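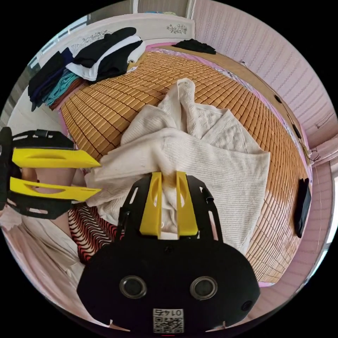 Figura 1. Suéter blanco de punto sobre la cama.

Encogimiento de prendas de punto en el lavado doméstico
Kristine Lumbao

1. Planteamiento
El trabajo compara cómo cambia el largo de los tejidos de punto según el programa de lavado. La pregunta salió de la asignatura de Materiales Textiles, donde vimos el fieltrado de la lana en teoría, sin medirlo.

2. Método
Se cortaron muestras de 200 mm de lado de dos hilos, Ulex (lana) y Tratton (algodón). El contorno se marcó con hilo de coser azul. Cada muestra se lavó en programa corto y se secó en plano, sin pinzas. El largo se midió con regla metálica, siempre en el sentido de las columnas.

3. Resultados
La lana encogió más que el algodón. La muestra de Ulex más afectada quedó en el 86 % de su largo inicial. En Tratton el cambio apareció casi todo en el primer lavado.

4. Limitaciones
No se controló la dureza del agua. Una muestra de algodón se deshilachó por una esquina y se descartó. Queda pendiente repetir la serie con piezas de 300 mm.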